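About Verkstead

Verkstead writes and maintains working rules for hand-held gripper collection and for the robot cells that later use the recordings. We do not build robots and we do not sell hardware. Our output is text: procedures, checklists, acceptance limits and the training that goes with them. Client sites adopt the rules in full or in part, and we audit against whatever they have adopted.

The company started as the documentation group inside Jenlow, a contract automation shop. Jenlow ran several cells under several supervisors, and each supervisor kept a private set of habits on tool checks, walkway clearance and file naming. Merging those habits into one book took most of a year. The book outgrew the shop, and we have operated as a separate business ever since.

What the rules cover

The current rulebook has 152 clauses in four parts: tools, floor, people and records. Each clause states one requirement, one method of checking it and one person on shift who answers for it. A clause that cannot be checked on the floor in under 3 minutes is rewritten or moved to the monthly inspection.

Part one deals with the tool. Finger pads are inspected at the start of a shift and after any drop. Printed markers must be flat, clean and fully attached; a marker with a lifted corner is replaced, never taped over. Moving joints are cycled by hand before first use. Tools that fail go on the red shelf with a tag, and only the person who signed the tag may clear it.

Part two deals with the floor. Stands, cables and spare equipment are kept to the edge of the walking route. Tables used for tasks are fixed in position for the length of a session, and the layout is redrawn if one moves. Lighting is logged at the start and end of a session, including which ceiling fixtures were on.

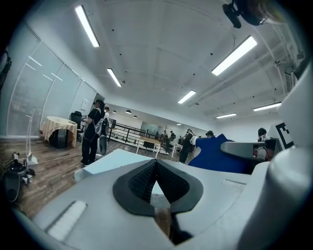
Several people often work in one room at the same time, and the spacing clause draws more comment than any other. Kuzmenko wrote to us that a fixed distance between operators is hard to hold in a shared room and that the rule should follow the task, with wider spacing for carrying and narrower spacing for bench work. We accepted the point. Clause 41 now gives two distances, and the shift lead records which one applies before work begins.

Part three covers people. Operators complete a supervised period before working alone, and the length of that period depends on the tool. Anyone may stop a session, and the stop is written down without a fault code. Bystanders are told that recording is in progress before they enter the marked area. Backpacks and other worn equipment are adjusted while standing still, outside the walking route.

Part four covers records. Every session has a header with the site, tool number, layout revision and rule revision. Sessions with an incomplete header are held back from release until the gap is closed by someone who was present. We do not permit headers to be filled in from memory the next day.

How we work with sites

A new site begins with a walk-through and a gap list. We then sample 100 sessions from its existing archive and score them against part four. The score is shared with the site lead and goes no further without written permission. Training follows in small groups on the floor, using the site's own tools.

Garedia, our record-keeping system, holds the rulebook, the tag history and the audit results in one place. It currently stores around 1,180 closed findings. Sites can search findings by clause – site names are removed – and most of them read the tool section first.

Revisions

The rulebook is revised every January and July. Proposed changes are open for comment for six weeks before each revision. Comments from operators and from managers are handled in the same queue and answered in writing. Withdrawn clauses keep their numbers, so that older session headers remain readable.

Requests for a copy of the current revision, or for a walk-through, can be sent through the contact page. Please state the type of tool in use and whether the room is shared.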